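Gripper comparison on the kitchen table: where we ended up

2 January 2021

In the last newsletter we said we would be trying the Flillow gripper against the Maluleke one we have used since we set up in Skokovton. The trial is finished. We ran 400 pick attempts in all, split evenly between the two, over 11 working days. Of those, 325 counted as clean picks. This item covers how we set it up, what the differences were, and which gripper is staying on the arm.

A few people at Kikolora asked why we were doing this when the Maluleke works. It does work. The trouble is with soft and thin things. It closes hard and fast, and the control over how hard is coarse. For metal parts that was fine. For household items it means we either squeeze too much or we set the force low and drop things on the way up. The Flillow has finer force control and longer fingers, and the price is close enough that it made sense to borrow one and find out.

What counted as a clean pick

Ezekiel Yazzie wrote the rules before we started and we kept to them, even on the days we regretted it. The gripper had to close on the object, lift it clear of whatever it was resting on, hold it, and put it down where the operator meant to put it. The limit was 10 seconds from the start of the close to the release. A pick that knocked over a neighboring object did not count. A second try did not count either. If the fingers opened and closed again, it went down as a miss.

All of it was done by a person driving the arm. We did not use a trained policy for any of the runs. We want to do that later, but mixing the two would have made it hard to say whether a miss belonged to the gripper or to the software.

The wrist camera
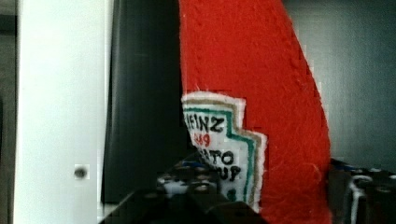
Changing the gripper means moving the wrist camera, and this took more of our time than the force settings did. The camera has to look past the fingers at whatever is about to be picked up. Mounted too low, it sees mostly gripper. Mounted too high, it loses the last stretch before contact. With the felt ketchup up close, the hardware still covers the bottom part of the label, but the green border and most of the lettering that faces the camera are clear, and so are the stray fibers along the curved side. We treated that as a good sign for focus at short range. The parts of the gripper nearest the lens are a little blurred, and we can live with that, as the operator is looking at the object and not at the screw heads.

We tried three camera positions on each gripper. On the Maluleke the best one was the middle bracket. On the Flillow it was the highest, tilted down, because the fingers reach further forward. The tilt needed a printed wedge under the camera. The first wedge cracked when we tightened it. The second was printed solid and has held up.

Exposure was the other thing. With automatic exposure on, the picture went dark each time the arm came down over white tabletop and bright again when something colored filled the view. The operators found this tiring. We fixed the exposure by hand and left it alone for the rest of the trial. The colors are slightly cool as a result. If you look at recordings from the first two days you will see the old behavior, so please don't use those for anything that depends on color.

One more note on the wrist view. It is very good at telling you where the fingers are from side to side, and poor at telling you how far away anything is. Every operator said this in one way or another. Two of them stopped looking at it until the last moment and drove the approach from the overhead view instead.

Laying out the table

We spent a morning arguing about how messy the table should be. The Maluleke had only ever been tested here on single objects with plenty of space between them, and those numbers always look better than they should. We settled on a kitchen layout with everything out at once, moved around between runs from a printed list of starting positions.
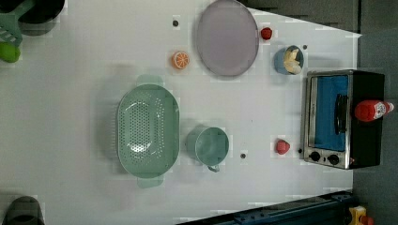
The overhead camera was the reference for resetting. Before each run the operator brought up the saved view for that layout and moved things until the live view matched it well enough. The tabletop has small screw holes in it, and those turned out to be the handiest landmarks we had, better than the tape marks we started with. The green mug goes just left of one hole, the bowl just left of another, and there is one right by the lower left corner of the toaster oven. Large pieces like the colander and the oval plate are easy to line up by eye. The hard placement to repeat is the ketchup bottle lying across the top of the oven with its cap past the right edge. A small turn of the bottle changes which part of it the fingers meet first. We allowed a finger's width of error on that and wrote down anything worse.

Resets took longer than the picks. If we did it again we would have one person drive and a second person reset, and swap at lunch. We did it this way only in the last few days and got through much more.

How the two compared

On rigid things with a proper edge or a handle there was not much in it. The mug went well with either gripper. The Maluleke was a bit quicker there, and the operators liked how definite it felt: it closes, and you know it has closed. The colander was also close. Its flat handles suit any pair of parallel fingers as long as you come in straight.

On the small red fruit the Flillow was clearly ahead. The Maluleke tends to push a small round object away when one finger arrives before the other, and on a smooth table it goes a long way. The Flillow can be told to close slowly until it feels contact, then finish. This was the biggest single source of misses for the old gripper, and the biggest reason the totals came out the way they did.

The plate was bad for both. The rim is low and there isn't much to hold. Most of the good picks came from an operator who brought one finger down outside the rim and the other over the inside, nearly touching the surface. The Flillow's longer fingers made that easier to see, but the extra length also let the plate twist as it came up. We have put down the plate as unsolved. Different fingertips are the likely answer.

The ketchup was the most interesting one. It is wide in the body and narrow toward the cap, so there are two sensible ways to hold it. By the body you get a firm hold, but the Maluleke has to be nearly fully open to get around it, and there is little room for error. By the neck it fits easily and then the heavy end swings. With the Flillow most people ended up taking it a bit below the neck at moderate force.

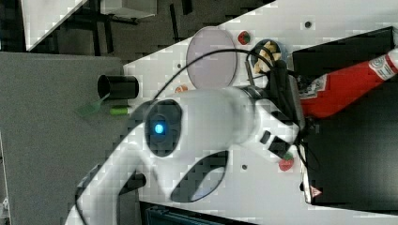
Reach was the part we had not thought about enough. Longer fingers put the working point further from the wrist, and at the far side of the table that changes which arm poses are comfortable. In the first days with the Flillow, operators kept running into joint limits near the oven and having to back out and come in again, which under our rules was a miss if the fingers had already moved. We changed the starting pose so that the elbow sits higher and the problem mostly went away. We did not rerun the earlier attempts. They are in the totals as they happened, and they count against the Flillow.

The cable also needs watching. It has to hang loose enough to let the wrist turn, and loose cable will catch on things. We moved the clip twice. The present position is the best of the ones we tried but the cable still swings when the arm changes direction quickly. A sleeve is on order — if anyone has a better idea, come and talk to us before it arrives in March.

Controllers

We used the same hand controller for both grippers, with the trigger mapped to finger opening. On the Maluleke the trigger is in effect a switch, because the gripper ignores small changes. On the Flillow it follows the trigger properly, and people who had learned on the old one kept snapping it shut out of habit. It took most of them half a day to stop. Please bear this in mind if you are comparing early and late runs by the same person.

We also tried a foot pedal for the open and close, with the trigger left free for speed. One operator liked it. The others asked for it to be taken away.

Decision

The Flillow stays on. The Maluleke goes back in its case and will be kept for the metal parts work, where the quicker close is worth having. The mounting plate is different, so a swap takes a couple of hours with the camera calibration included. If you need the old one, ask Ezekiel a few days ahead.

The recordings are on the shared drive in the gripper folder, sorted by gripper and then by day. The notes sheet is next to them, with a line for each attempt and a short reason for each miss. The handwriting on day six was mine and I have typed it up. Softer fingertips are next on the list, starting with the plate.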